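Speaker notes -- "Folding at home: gathering laundry examples"
Slot is 30 minutes. Leave the last part for questions.

**Slide 1. Open**

Start with the number. The Grivov set closes at 3,000 folding episodes. Each one is a person with a gripper in each hand, in a real home, folding one item from start to finish. Say up front that the talk covers how we gather and check, and that training gets only one slide near the end.

**Slide 2. Why homes**

Our first 334 episodes were shot in the lab on a gray table. Same table, same lamps, same stack of T-shirts. The policy learned the table. Moved to a bedroom, it reached for the wrong part of the cloth or didn't reach at all. We kept those episodes but they are flagged, and Brullach (the loader) leaves them out by default.

**Slide 3. What the model gets**

Leave this one up for a bit before talking.
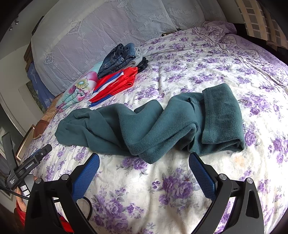 **Ro-un Pyo**
Data collection lead, Grivov

Ask the room which end of the green piece they would pick up first. Let two or three people answer. They usually disagree, and that is the point of the slide. The cloth is twisted through the middle and the useful edges are folded under. A person holding it can sort that out by feel. The model has this view and the finger opening, and has to pick a spot.

Mention the sheet too. Purple flowers on white, with soft creases. Early on we asked people to use plain bedding. We dropped that rule in August. Printed sheets are what people own, and a model that can't separate a garment from a flower print isn't much use in a bedroom.

**Slide 4. How a session runs**

- 16 items per session, picked by the person whose home it is.
- Finished items stay on the bed if there is room. Don't clear them away.
- Both grippers recording before the first touch. Check the clocks match.
- The operator starts with the item crumpled. No flattening it by hand first.
- If a grasp slips, keep going. Slips and second tries stay in.
- Stop only for a loose cable or a dead camera.

People in the audience will ask about the slips. Answer: we want them. A clean run shows one path. A run with a missed corner also shows how a person gets back from it. We tried cutting misses out of an early batch and the policy froze the first time it dropped a hem.

**Slide 5. Labels**

Yeon is our labeling tool. Go quickly here, most of the room has built one of these. Labelers mark the item type, the state of the cloth, and which gripper is doing the work. We used to have a long list of cloth states -- too long, and no two labelers used it the same way. Now there are four: crumpled, spread, half folded, folded.

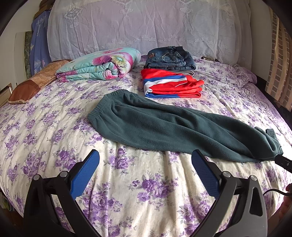 Half folded is the label we argue over most, and I want to spend time on it because it affects how episodes get split. Our rule is that the main fold lines are in place but the item could not go on a shelf yet. The green sweatpants are a fair case. The legs lie one on top of the other and the waistband is easy to find, but the pants are still stretched out across the bed and the lower ends are bunched. One labeler might call that spread, another might call it folded. Under the rule it is half folded. We also tell labelers to ignore the other clothes on the bed, so the jeans and the red piece behind get no state label in this episode.

If someone asks about automatic labels: we tried it. It does fine on crumpled and folded. The middle two still go to people.

**Slide 6. Checking**

Every session gets one full watch by someone who wasn't there. They look for clock drift between the two grippers, long stretches with the item out of view, and wrong item names. Sweatpants logged as a sweater is the common one. Fix the name, keep the episode.

**Slide 7. Training, briefly**

Results are in the Grotov report, don't read the table out loud. One thing to say: adding homes helped more than adding episodes from the same home. That's why the next round has shorter sessions in more places.

**Slide 8. What's next**

Fitted sheets. Socks, if we can agree on what a folded sock is. Put the contact slide up and take questions.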